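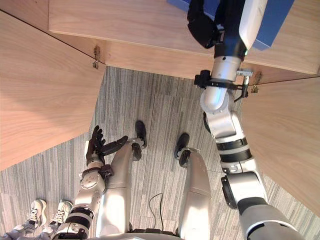
第六讲 家务与车间杂活:机器做到哪一步了

本讲接上周的移动底盘部分,只谈手上的活。课前请读完讲义附录里Derkel公司的试用记录,共11页,表格可以略过。

## 一、先把"会做"说清楚

宣传片里的"会叠衣服""会收桌子",通常指在布置好的场地里做成过。本课把"会做"分成三级:

1. **做成过**:有人在旁边看着,物品和位置事先定好,失败可以重来。
2. **常能做成**:物品位置有变化,允许偶尔求助,成功率有连续记录。
3. **可以交给它**:人离开房间,回来时活已干完,东西没有损坏。

目前多数家务停在第一级,少数到了第二级。车间里的情况好一些,原因主要在工件:尺寸固定,来料方向固定,桌面上没有别的东西。

## 二、从桌面上拿一件东西

人做这件事不用想。拆开来看,机器至少要完成下面几步:

- 判断物体在哪里,边缘朝哪个方向;
- 手臂移到物体上方,途中不碰桌沿;
- 选定抓取点,手指下到合适的高度;
- 合拢,确认抓住了,再抬起。

难点常出在第二步和第三步之间。手一伸到物体上方,头部相机的视线就被手挡住了,最需要看清的时候反而看不清。常见的补救办法是在手腕上再装一台小相机。它离得近,但画面里有很大一部分是手指和外壳,离镜头太近的部件还会发虚。两路画面要配合使用,单看哪一路都不够。

家具也会添麻烦。几块台面拼在一起,中间有缝,接缝处有金属件,薄的东西推到缝边就可能卡住。人用指甲一挑就起来,机器手要做同样的动作,得先知道那里有条缝。

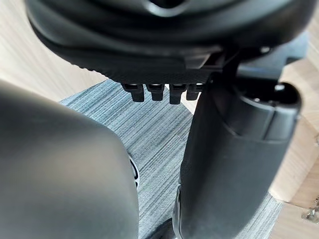

## 三、Peixoto车间的记录

Peixoto是一家小型五金装配厂,试用双臂设备做分拣和装盒。十月份的数字如下:

| 项目 | 次数 |
|---|---|
| 抓取尝试 | 3,581 |
| 其中一次成功 | 1,987 |
| 需要人工介入 | 553 |

其余由设备自行重试后完成。读这张表要注意两点。第一,一次成功的比例略高于一半,单看这个数字并不好看,可是车间能接受重试,只要节拍跟得上。第二,人工介入的那部分里,小件和反光件占多数。螺钉平躺在木面上,反光一变,识别框就会跳。

同一套设备搬到Neletti的样板间里收拾餐桌,厂方没有给出可比的数字,只写了"需进一步调试"。样板间的桌上有杯子、餐巾和遥控器,每次摆法都不同,地上还有电源线和鞋。这些东西在车间里早就清走了。

## 四、哪些活可以先交出去

判断时看四个条件:物品种类少;摔了不要紧;慢一点没关系;做错了能看出来。

按这个标准,装盒、上料、把同一种托盘从甲处搬到乙处,可以先试。擦桌子勉强可以,前提是桌面已经空了。洗易碎的杯子、给孩子收书包,暂时不行。叠毛巾介于两者之间,Devow的演示做得不错,但用的是同一尺寸的新毛巾。
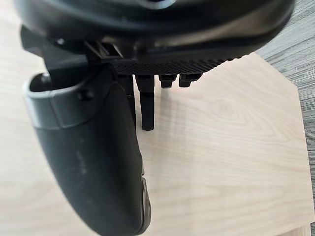 还有一项成本容易漏算,就是准备时间。设备开机、校准、检查手指上的紧固件、把周围的椅子挪开,都要有人做。如果一件活人自己三分钟能干完,准备却要二十分钟,那么即使机器每次都成功,也不划算。车间里准备一次可以干一整班,家里很少有这样的活。

末端的手也要分开讨论。多指手能适应的物品多,零件也多,维护起来费事;两指夹爪结实,换指快,遇到软的、扁的东西就吃力。选哪一种先看活,再看预算。

## 作业

周五下午五点前交,一页以内。

1. 选一件你家里每周都做的家务,写出全部步骤,标明哪一步要靠手感。
2. 按第一节的三级标准,给这件家务定级,并写出依据。
3. 用第三节的表格计算人工介入率,说明如果要让一名工人同时看管四台设备,还需要知道哪些数据。

第3题只给结果不写过程的,按一半计分。下一讲讲力控和触觉,请带上本讲讲义。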